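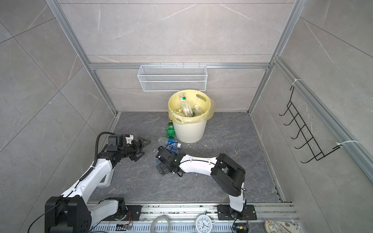
Gerippter Abfalleimer mit eingelegtem Müllbeutel in Blassgelb

Ploltari Müllbeutel Cellau, Rolle
Blassgelb, mit geradem Rand, ohne Zugband

Artikelgruppe: Küche und Haushalt / Abfall / Beutel und Säcke
Lieferbar
Versand innerhalb von zwei Werktagen

Produktbeschreibung

Der Cellau ist der Standardbeutel von Ploltari für offene Abfalleimer in Küche, Bad und Büro. Er wird über den Rand des Eimers geschlagen und hält dort durch den überstehenden Kragen. Ein Zugband hat er nicht. Wer lieber mit Zugband arbeitet, findet in derselben Größe den Beutel Grangate, der allerdings nur in Weiß geliefert wird.

Das Material ist Polyethylen niedriger Dichte mit einem Anteil aus Rezyklat. Der Rezyklatanteil sorgt dafür, dass der Farbton von Charge zu Charge leicht abweicht. Innerhalb einer Rolle ist die Farbe gleichmäßig, zwischen zwei Rollen kann ein Unterschied sichtbar sein. Das ist kein Reklamationsgrund.

Die Beutel sind am Boden mit einer geraden Naht verschweißt. Die frühere Ausführung mit Sternboden wird nicht mehr hergestellt. Restbestände davon verkaufen wir nicht gemischt mit der aktuellen Ware.

Technische Angaben

Material: LDPE mit Rezyklatanteil
Farbe: Blassgelb, durchscheinend
Nennvolumen: 20 Liter
Stück je Rolle: 20
Rollen je Karton: 10
Bodennaht: gerade
Verschluss: ohne
Duft: ohne
Lebensmittelkontakt: nicht vorgesehen
Abriss: Perforation, quer
Kern: Pappe

Passende Eimer

Der Beutel passt in runde, ovale und eckige Eimer mit einem Volumen bis 20 Liter. Entscheidend ist der Umfang am oberen Rand, nicht die Höhe. Bei sehr schmalen, hohen Eimern reicht das Nennvolumen zwar aus, der Beutel erreicht aber den Boden nicht und hängt frei. Für solche Eimer empfehlen wir die schlanke Ausführung Cellau S.

Bei kleinen Eimern ab 8 Litern kann der Beutel ebenfalls verwendet werden. Es bleibt dann viel Material übrig, das sich seitlich rafft. Man kann es zu einem Knoten drehen und außen unter den umgeschlagenen Rand stecken. Für Eimer mit Schwingdeckel ist das nicht zu empfehlen, der Knoten kann die Bewegung des Deckels behindern.

Einsetzen und Wechseln

Beutel an der Perforation abreißen, die Öffnung zwischen zwei Fingern reiben, bis sich die Folie trennt, und den Beutel einmal kräftig durch die Luft ziehen. Danach in den Eimer setzen und den Rand ringsum nach außen umschlagen. Mit der flachen Hand die Luft zwischen Beutel und Eimerwand nach oben ausstreichen. Eimer mit Griffloch haben hier einen Vorteil, da die Luft durch das Loch entweichen kann, solange der Kragen es nicht vollständig abdeckt.

Zum Wechseln den Kragen lösen, die Luft herausdrücken, die Ecken über Kreuz verknoten und den Beutel senkrecht herausheben. Wenn er sich festsaugt, seitlich am Rand Luft einlassen. Nicht mit Gewalt ziehen, dabei reißt erfahrungsgemäß zuerst der Kragen.

Wofür der Beutel geeignet ist

Trockener Restmüll, Verpackungen, Papierhandtücher, leere Kunststoffflaschen und Becher. Feuchte Küchenabfälle sind möglich, wenn der Beutel täglich gewechselt wird.

Nicht geeignet ist er für Glas, heiße Asche, Bauschutt, Öle und Lösungsmittel. Für den Biomüll ist er nicht zugelassen, da er nicht kompostierbar ist. Bitte beachten Sie außerdem die Vorgaben Ihrer Kommune. In manchen Gemeinden müssen Verpackungen lose oder in eigens ausgegebenen Säcken abgegeben werden.

Pfandflaschen sollten nicht zusammengedrückt werden. Für das Sammeln von Pfandgut über längere Zeit ist der Sack Moussa die bessere Wahl, er ist größer und hat eine stärkere Folie.

Lagerung

Trocken und dunkel, nicht neben Heizkörpern. Direkte Sonne macht die Folie mit der Zeit spröde. Rollen liegend lagern, angebrochene Rollen mit der beiliegenden Banderole schließen. Bei Frost kann die Perforation ungleichmäßig reißen. Kartons, die im Januar in einer unbeheizten Garage gestanden haben, vor dem Gebrauch einen Tag ins Warme stellen.

Lieferumfang

Eine Rolle mit Banderole. Eimer, Korb und weiteres Zubehör gehören nicht zum Lieferumfang.

Größere Mengen

Hausverwaltungen, Praxen und Schulen können kartonweise bestellen. Ab 4.000 Beuteln, das entspricht 20 Kartons, erstellen wir ein schriftliches Angebot mit Lieferung frei Haus. Teillieferungen über das Jahr verteilt sind möglich, der Preis bleibt dabei für die vereinbarte Menge fest. Ansprechpartnerin für gewerbliche Kunden ist Danica Nedeljković, für Schulen und öffentliche Einrichtungen Dalal Salameh.

Fragen zum Artikel

Passt der Beutel in einen Eimer mit Pedal und Inneneinsatz?
Ja, wenn der Inneneinsatz herausnehmbar ist. Der Rand wird um den Einsatz geschlagen, nicht um den Außenmantel.

Gibt es den Beutel auch in Weiß?
In dieser Ausführung nicht. Weiß sind nur Grangate und die Kosmetikbeutel.

Ist die Folie blickdicht?
Nein. Größere Gegenstände und farbige Verpackungen sind von außen zu erkennen. Blickdicht ist der graue Sack Moussa.

Kann ich eine einzelne Rolle zur Probe bestellen?
Ja, die Mindestbestellmenge ist eine Rolle. Es fallen die normalen Versandkosten an.

Kundenbewertungen

Lina Sabbagh, 4 von 5 Sternen
Hält gut am Rand, auch ohne Band. Die erste Rolle war etwas dunkler als die zweite. Mich stört das nicht, aber man sollte es wissen.

Jihad Shboul, 5 von 5 Sternen
Wir nehmen die Beutel im Büro für den Eimer neben der Teeküche. Da kommen vor allem Flaschen und Becher rein. Bisher ist keiner gerissen. Abreißen geht leicht.

Mireille Fakhoury, 3 von 5 Sternen
Für den Restmüll in Ordnung. Bei Kaffeesatz ist mir einmal die Naht unten feucht geworden. Der alte Sternboden war mir lieber. Versand war schnell.

Antwort vom Kundendienst: Vielen Dank für den Hinweis. Bei nassem Kaffeesatz empfehlen wir, eine Lage Zeitungspapier auf den Boden des Beutels zu legen. Wenn die Naht auch bei weiteren Beuteln der Rolle nicht dicht ist, tauschen wir die Rolle um. Bitte geben Sie dazu die Nummer auf der Banderole an.

Rückgabe

Ungeöffnete Rollen und Kartons nehmen wir innerhalb der gesetzlichen Frist zurück. Aus angebrochenen Kartons können volle Rollen mit unbeschädigter Banderole zurückgegeben werden. Die Kosten der Rücksendung trägt der Käufer, außer bei fehlerhafter Ware.

Stand der Produktangaben: 1. Sep. 2022

Ähnliche Artikel

Ploltari Müllbeutel Cellau S, schlanke Ausführung
Ploltari Müllbeutel Grangate mit Zugband, Weiß
Ploltari Sammelsack Moussa, Grau
Ploltari Kosmetikbeutel, Weiß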